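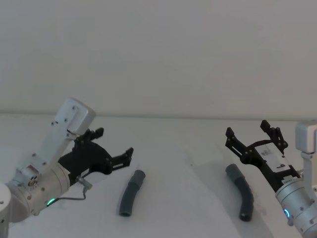
I've been trying to teach our two arms at work to join hoses for about three weeks now and I'm going a bit mad, so I'm hoping somebody on here has done something similar. The job sounds like nothing: pick up one piece of hose with the left arm, the other with the right, bring the ends together over the middle of the table and push them onto a connector that a third fixture will hold (that bit comes later, I'm only worried about getting the ends lined up for now). The trouble is that both pieces have a curve to them, and the curves go opposite ways, so however I put them down one end is always pointing somewhere daft. I drive the pair by remote control with a leader set, one in each hand, and record as I go. The shorter piece sits by the left gripper, the slightly longer one by the right, and I start every run with both grippers open.

My demos look fine when I play them back. I've recorded 571 of them, trained on the lot, and the thing still picks up the left hose beautifully and then dithers with the right one. Sometimes it hovers over the hose, goes down, comes up, goes down again. When it does get hold of it, the end is twisted away from where the other arm is waiting, and it just stays there.

Things I've tried so far: slowing down (made the hovering worse, I think), putting tape marks under the table so I sit in the same place each time, and doing a batch with the hoses swapped over. Should I be throwing demos away and starting again? Or is it something about how I'm gripping? I'm on the Ezzat controller with the stock Canero recording software, if that matters. Nothing fancy. I've got until the end of the month before my manager at Grarmont wants to see it do the whole thing, and I'd rather not spend another fortnight wiggling handles if I'm doing it wrong!

hosepipe_ban
Posted January 18, 2026

benchwarmer_kit

Hovering like that is nearly always you, sorry! Not in a nasty way – I did exactly the same with cable sleeves last October and it took me ages to spot. Go back through the recordings and watch only the right arm. I'd put money on you pausing above the hose while your left hand finishes its bit. When we do two things at once we all park one hand, and the model learns the parking just as well as it learns the picking up. It sees the same view for second after second with no movement in it, and it has no idea when it's meant to set off again.

What sorted it for me was doing the pick-ups one at a time on purpose. Left arm goes down, grips, lifts to a set height, stops. Then the right arm leaves its start position and goes straight down without hanging about. It feels stilted and it's slower to record, but every movement has an obvious beginning. Once that worked I recorded a smaller set with the two overlapping a bit and mixed those in.

On the twist, grab the hose in the same spot every time and have the wrist turned to suit the curve before you go down. Don't grip it any old how and fix it in the air. A bendy bit of hose rolls between the fingers when you try to correct it, and it never rolls quite the same amount twice. I pick a spot roughly 2 cm back from the end I'm joining, because any further and the free end droops about all over the place. Yours may be stiffer than my sleeves were, so have a play.

I wouldn't bin the lot. Pick out the cleanest ones, where neither arm dawdles, and train on just those before you record anything new. I went from a few hundred down to a much smaller pile and it got better overnight, which was both lovely and extremely annoying.

Mernthorpe_Mo

have you tried just using straight hose? we had curly stuff off a roll and it was a nightmare, switched to cut lengths and no problems since

quietgrippers

Straight hose would be nice but I'm guessing the real part is curved, so you're stuck with it.

Agree with most of what benchwarmer_kit said, especially about pausing. A couple of things I'd add. The first is where you put the hoses down between runs. If you reset by hand you'll have drifted into one favourite position without noticing, and then somebody else lays it out and the whole thing falls over. I made myself a paper sheet with 24 start positions drawn on it, a different angle for each, and worked through them in a shuffled order. Dull as anything, but it stopped me cheating. Do include some where the curve faces the "wrong" way, so that the arm has to turn its wrist right round, otherwise it'll only ever learn the one approach.

The second is recoveries. If you fumble a grip in a demo, don't stop and delete it straight away. Open up, back off, have another go and carry on to the end. I keep a separate folder of those and add a few in. You don't want loads, and you don't want any where you faffed for ages, but with none at all the robot has never been shown what to do after a miss, and it'll sit there holding fresh air.

I'd be a bit careful mixing in your swapped-over batch too. If the longer piece is always on the right in the real job, leave that batch out for now and see what changes. You can put it back later.

Last thing, take proper breaks. I never do more than 8 runs without getting up – my hands get lazy after that and you can see it in the playback. The grips creep further along the hose and I start letting go too early. I've got a kitchen timer next to the leader handles these days and the kettle gets a lot of use.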